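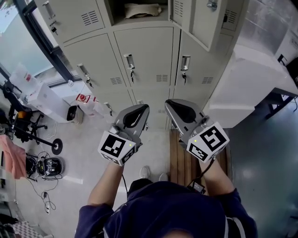

Graue Metallspinde, davor zwei Handgreifer

Protokoll der Sitzung des Arbeitskreises Grippeimpfung
30. Dezember 2025, Standort Kasine
Leitung: Precious Mtshali
Protokoll: Vsevolod Kushnir

TOP 1 Stand der Impfaktion
Bestellt wurden im August 900 Dosen, verabreicht sind 376. Fr. Mtshali bezweifelt, dass die angekündigte Quote von 70 Prozent je erreichbar war. Eine Berechnungsgrundlage liegt nicht vor. Der Anbieter Joubert spricht von einem „erfreulichen Verlauf“. Der Arbeitskreis teilt diese Einschätzung nicht.

TOP 2 Terminbuchung über Misteo
Laut Joubert läuft die Buchung stabil. Hr. Kushnir verweist auf 70 Beschwerden, überwiegend zu verlorenen Terminen. Ob ein Update daran etwas ändert, bleibt offen. Telefonische Anmeldung bleibt vorerst bestehen.

TOP 3 Restdosen
Rückgabe laut Vertrag angeblich ausgeschlossen. Die Klausel konnte in der Sitzung niemand vorlegen. Hr. Kushnir fordert den Vertrag an.

TOP 4 Aufklärungskurs von Skillino
Nutzen fraglich, Preis nicht. Vertagt.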